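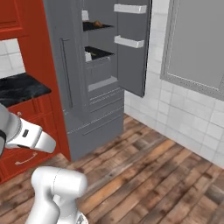
Golville Tenants' Association
Minutes of the general meeting, 8 Oct 2026, community hall, Roy Street

Meeting opened 7.05 pm. Quorum present. Previous minutes accepted with one correction: the word "promised" under Heating to read "mentioned".

1. Kitchen renewal program
The chair read out the letter from Valuvdale Property Services. It says kitchens in 93 units will be renewed "progressively" from January. Members asked what progressively means. The letter doesn't say. The same word was used for the stairwell painting, which stopped at the second floor.

Valuvdale states the average household will save $2,000 over the life of the new appliances. No working is attached, and no figure for how long that life is meant to be. The secretary is to ask for both in writing.

A member asked if tenants who own their fridge can keep it. Valuvdale's answer by phone was "probably". The meeting did not regard this as an answer.

2. Temporary cooking arrangements
Tenants would be without a stove for up to 29 days. Valuvdale offers use of the hall kitchenette, which has one working hotplate and a tap that has been reported three times. Moved that the association seek a rent reduction for the period. Carried, two against, on the ground that asking has never got us anywhere.

3. Plarerura online portal
All maintenance requests are to go through Plarerura. Several members have tried it. One request for a leaking cistern was closed as "resolved by tenant". Members without a computer were told to use the library, which shuts at five.
Moved that paper forms stay available at the office. Carried.

4. Finance
Balance unchanged apart from the hall fee. The community grant of $2,000 has been "approved in principle" again. It is not to be counted as income until it is in the account.

5. Other business
Bin enclosure: still no lock. Bike rack: the colour was discussed at length. No decision.

Valuvdale to be invited to the next meeting, as they were to this one.

Closed 8.40 pm.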